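Do Kitchen Sponges Need Replacing Every Week?
Firouzeh Vahidi, Household Science project, April

Background

The leaflet our class was given says to throw out a kitchen sponge after seven days. It gives no source. I wanted to know where the number comes from and if it makes any difference to how clean the plates are.

What I did

I handed out a survey and got 200 replies. Then 11 households let me swab one plate each after washing, first with the sponge they already had and then with a new one. The swabs went on agar for two days and I counted colonies by hand. All the new sponges were Galteck, bought in one pack.

Results

Old sponges left a total of 1587 colonies on the plates. New ones left 3809. I did not expect that, and I don't believe it shows that old sponges are cleaner. One household, which I'll call Onia, gave most of the second number, and their plate had been dried with a cloth before I got to it. Take them out and the two totals are close.

The survey is weaker still. People said they replaced sponges "every week or two," but few could say when they last bought any — so I would not lean on those answers.

Washing up is also more than the sponge. Water temperature, soap, drying and what the plate is set down on all vary from one kitchen to the next, and I controlled none of them. A plate put straight on a wood counter may pick up whatever is there. 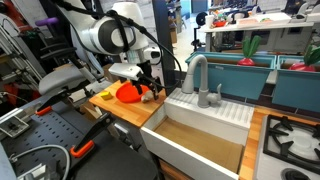

Problems with the method

One swab per plate is too few. Counting by eye gets unreliable once colonies touch, and my second count of the Akbari dish did not match my first. I also always tested the old sponge first, which was a mistake.

Conclusion

I can't support the seven-day rule from this, and I can't rule it out either. The leaflet should say where it got its number.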